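Condusetti completes first collection round for Drostater manipulation dataset

Windale, Jun 2, 2024

Condusetti has completed the first collection round for Drostater, a dataset of tabletop manipulation examples intended for training robot control models. The round closed at the end of May and contains 2,203 recorded episodes. Of these, 1,234 have passed review and been released to the project's development partner, Adomaitis. The remainder are held for relabelling or will be discarded.

Each episode consists of a written instruction, synchronised camera images, joint positions, and the commands sent to the arm. Episodes are recorded under direct human control. An operator moves a hand controller, the arm follows, and the session software stores both the command and the measured response at every time step. Episodes in which the operator abandons the task are kept in a separate partition and marked as incomplete.

The work was carried out at the company's Windale site by 11 operators working in shifts. Operators completed five days of training before their recordings were admitted to the dataset. Shift length was limited after early trials showed that path length increased towards the end of long sessions.

The first round covers pushing, separating and grouping of small coloured blocks on a flat surface. Instructions refer to blocks by colour, by shape, or by position relative to another block. Start layouts are varied between episodes, and include both scattered blocks and blocks in contact with one another.

"Contact between blocks is where most of the useful variation lies," said Kirsten Juhl, head of data operations at Condusetti. "A single block on a clear surface is solved quickly. When a push on one block also moves its neighbour, the operator has to correct, and the correction is what we want in the record."

Review is performed by a second person who did not record the episode. The reviewer checks that the written instruction matches the final layout, that the image streams are complete, and that no gap in the command log exceeds the permitted limit. Where the instruction and the result differ but the motion is otherwise sound, the instruction is rewritten to match the result and the episode is reviewed again.
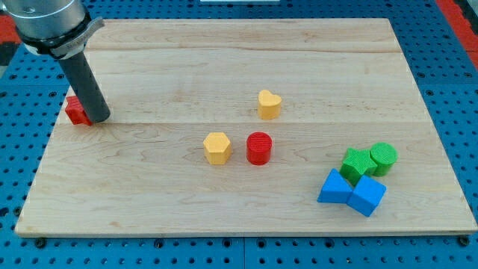 Why are the examples recorded by people and not generated in simulation?

Sliding friction and small contact forces are difficult to model accurately, and a policy trained only on simulated pushes tends to misjudge how far a block will travel. Simulated episodes may be added later as a supplement.

Yaryna Romaniuk, who leads the evaluation work at Adomaitis, said the released episodes would be split by start layout. "If near-identical layouts appear in both training and test sets, the scores mean very little. We asked for layout identifiers from the outset, and they are present in every file."

A second round is in preparation. It will retain the same file format and add instructions with more than one step. Documentation for the format, including the calibration procedure and the list of known faults, is supplied with the released episodes.

Requests for technical information should be addressed to the data operations office at Condusetti, Windale.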